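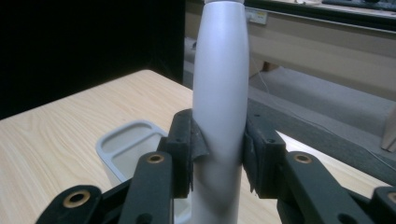
Fig. 1 - White bottle-like object upright, two-compartment tray to its left

4.2 Clearing the Miranda tabletop

1. Take the bottle off the table. Keep it upright.
2. Empty both compartments of the tray, then remove the tray.
3. Wipe the wood along the grain with a soft, dry cloth. 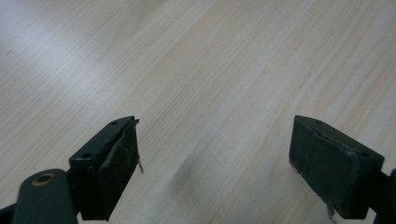
Fig. 2 - Wood surface, grain running diagonally

4. Check the surface at a low angle for specks. Lift debris off - do not rub it in.

CAUTION: Do not use scouring pads on the beveled edge.

Note: Replacement trays are listed under Vimik part 264.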